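Collection Diary, Saswood Site
June, entry for the second week

The morning session opened at 8:30 with the usual checks of the hand-held grippers. Both units in service passed. The jaws on the older unit had been closing a little off center during the previous session, and the screws were tightened before any recording was made. The time taken was entered in the maintenance log under the unit's own heading, as the Undell office has requested.

The task set for this week is the handling of soft packages. It follows three weeks on rigid boxes and cups, and the difference in pace has been considerable. A box offers the operator a flat side and holds its shape. A bag of powder or dried food moves under the jaws, folds where it is gripped, and settles in a new position when it is put down. The written procedure allows for this by asking that the operator approach slowly, close the jaws fully, lift to the height of the marker post, and return the item to the table without dropping it. An attempt that fails is kept and tagged. It is not to be deleted, even when the operator considers the fault to have been a personal one.

The target for the Saswood site remains 400 accepted examples for the week. The running total for the soft package task stood at 3,392 when the files were closed last night, counting all sites. Schmieder, the group that trains the model, has asked that the sites stop reporting accepted examples and rejected examples as a single figure, and the summary sheet has been changed to suit.

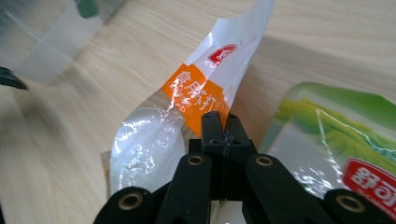
Variety of packaging was the main subject of the late morning discussion. Schmieder's most recent note states that the model performs well on plain bags and poorly on shiny ones, and asks for more of the latter. The grocery items now on the light wood table answer that request in part. The baking soda is the most useful of them for this purpose: the film is clear over the powder, it wrinkles freely, and the glare is strong enough to hide some of the small print below the large characters on the orange label. The green package to its right has the same sort of shine, with a different color and pattern. It was agreed that items of this kind should be used in pairs, so that each approach is recorded with a neighbor close by. A single bag on a bare table is an easier problem than the one the system is meant to solve.

A question was raised as to whether the printed language on a package should be written down. The present item sheet has no field for it. My own view is that it should be recorded, as the sheet is the only place where a later reader could learn why two bags of the same food look so unlike each other. The matter has been referred to Undell, and until an answer is received the language will be entered under remarks.

The afternoon session began at 1:15 and was less productive. Uploads to the Mostach server stopped twice, and on the second occasion the transfer had to be started again from the first file. There were 635 files in the queue at that point, a number of them left over from the rigid box task — these ought to have been cleared last month. I have written to the server desk asking that old files be moved to a separate queue. No recordings were lost.

Some notes on operator practice should also be entered. There is a tendency, as the session goes on, to take hold of each bag at the folded top, where the grip is easy. The procedure asks for grips at the top, the middle, and the lower part in equal share. Operators were reminded of this after the break. Rest periods were observed as scheduled, and one operator reported a stiff wrist and was moved to labeling for the remainder of the day.

Outstanding items: a reply from Undell on the language field; new fingertips for the older gripper; a decision on whether an opened package may be used if it has been taped shut. I have asked that none be used for the present. The table is to be wiped down before the first recording tomorrow, and the lamp left at its present setting.

Session closed at 5:40.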